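Chore Watch: Drawers, Still

Readers of this column will remember that in November we promised a follow-up on storage furniture. The reason for the delay is dull. Kumen changed its scoring sheet, and the older results had to be rerun before anything could be compared with anything.

The short version for people who skip to the verdict: machines can open a drawer in a house they have been tuned for. They cannot yet be trusted with yours.

The Kumen household list now treats a drawer as a complete job. The arm has to find the named drawer, open it far enough for a hand to enter, take out or put in one item, and close it flush. Earlier versions gave full credit for opening alone, and most of the good numbers quoted in sales material come from those versions. Under the new sheet, the Oksanen controller finished 11 of 50 attempts. Its opening rate was much higher. The losses came afterward, mostly at closing, when the drawer racked in its runners and the arm kept pushing.

Kalevi Heiskanen, who maintains the test list, is not surprised by the gap. "A pull is one contact and one direction," he wrote to us. "Closing has a stopping condition, and the stopping condition is a feeling in the wrist. We are asking for it from a controller that mostly looks." He would like force readings logged on every run, and says the next revision will require them.

Heler has taken the other route and sells into small workshops, where the cabinets are bolted down and every handle is the same bar pull. Parts bins and tool drawers are a fair market for this. The company quotes a setup period of 2 days per cabinet, and the two shops we spoke to found that accurate. Neither shop lets the arm work on a cabinet that staff are using at the same time. One of them refitted its older units with bar pulls before the install, and that cost does not appear in the quote.

Prukonow will release its home package later this year, starting with kitchens. We have asked whether dressers are covered and have been told they are "in scope," a phrase we will leave alone until there is a part number next to it.

Handle hardware remains the most underrated variable. A bar pull tolerates a sideways error and can be hooked with one finger. A round knob has to be straddled from both sides and squeezed near its center, and a poor squeeze slides off the front. Simulation is the sensible place to practice, given the number of tries involved, and the rendered dresser at the end of this item is a reasonable specimen of the problem: a short wooden knob on the bottom-left drawer, the same light wood as the front behind it, sitting between open fingertip pads and closer to the right one than the left. Whether a grasp learned on such a knob carries over to a painted one on a sticking drawer is a question for the physical runs, and we will print those figures when Kumen posts them. 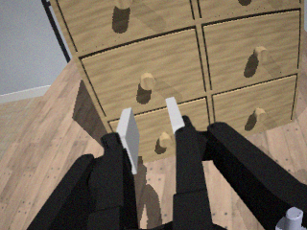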